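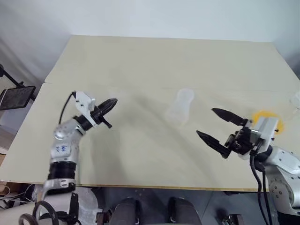 # Two boards, one table: what do I do about the seam?

**siwoo_nam**

Okay, forum, talk me down. I need a work table against a white wall, it has to be deep, and I refuse to pay for a single slab. So the plan is the one in the photo: a rear board that goes back toward the wall, a second board in front of it, both the same pale cream, thin tan edge facing the room. Gray floor, so at least the dirt will match.

My question is the seam. It's faint, but it's there, and I'm the sort of person who will find it with a fingernail at 3 in the morning. Do I fill it, join it properly, or learn to live with it? Budget is 90 dollars for everything that isn't boards.

---

**maeve_h**

Live with it. I've had a two-board table in my sewing room for 7 years, and the only person who has ever mentioned the seam is my brother-in-law, who also mentions my gutters.

---

**RMoynihan**

Respectfully, no. Two boards side by side on legs will drift. One goes up a hair in January, the other sulks, and now you've got a lip that catches every piece of paper you slide across it. Flat connector bolts underneath, one every foot or so, glue if you're sure you never want to move house.

---

**maeve_h**

My boards have not drifted. My boards are very settled in their ways.

---

**RMoynihan**

Your boards are under a sewing machine that weighs as much as a calf. Doesn't count.

---

**orla_daly**

The bottle on its side is the only part of that photo I have strong feelings about. Lay a round thing down on any tabletop and you've got a free level. If it wanders, your legs are wrong, and no amount of filler will help you. Do that before you spend a cent of the 90 dollars.

---

**siwoo_nam**

You want me to level a table with a plastic bottle.

---

**orla_daly**

I want you to *check* a table with a plastic bottle. Turn it a quarter and try the other direction too. Then go get a real level and be annoyed when it tells you the same thing.

---

**RMoynihan**

It will not tell you the same thing. Plastic bottles are lumpy. They have ribs and dents and a cap that's wider than the neck. Use a marble, or a dowel if you must.

---

**orla_daly**

I have hung 3 kitchens' worth of cabinets, Ruairí. I know what a marble is.

---

**FergalN**

Coming in to argue about filler. I filled mine. I used the Skikley stuff, the cream shade, and it looked perfect for one whole evening. Then I leaned on the front board to change a lightbulb (I know) and it cracked end to end. Now instead of a faint line I have a faint line with crumbs in it. Don't fill a joint that can move.

If you want it sealed so coffee doesn't get down there, run a thin bead of clear flexible sealant, wipe it almost entirely away, and leave it overnight before you go poking at it. You'll poke at it. Everyone does.

---

**siwoo_nam**

Leaning on the front board is a fair point. Should the front one be fixed to the rear one, or should each have its own legs?

---

**RMoynihan**

Shared frame. One frame, both boards screwed to it from below, with a rail running directly under the seam. If each board has its own legs you've built two tables that happen to be standing near each other.

---

**maeve_h**

That's what I've got. Two tables standing near each other. Push them together, put felt pads under the short leg, have a biscuit.

---

**RMoynihan**

There it is. "The short leg." 7 years of telling us they never drifted.

---

**maeve_h**

The leg was short when I bought it.

---

**FergalN**

One practical thing on the color. Pale cream next to a plain white wall is lovely, and it also shows every ring, every pen mark and every place a cable has rubbed. I got a Norari desk mat and it hides most of my sins, including a good stretch of the crack. If you put it right over the joint you may never think about the seam again, which would save Ruairí a lot of typing.

---

**RMoynihan**

It would still be there.

---

**siwoo_nam**

Right. Where I've landed: one shared frame, rail under the seam, connectors underneath, no filler. Bead of clear sealant if I'm feeling brave. The connectors and the lumber for the frame come to 50 dollars at the place near me, so there's enough left for a real level AND a bag of marbles, and then everybody gets to be right.

---

**orla_daly**

You already have the bottle.

---

**maeve_h**

Leave a finger's width at the wall or you'll never get a plug down the back. I'd offer you my felt pads but they're in use.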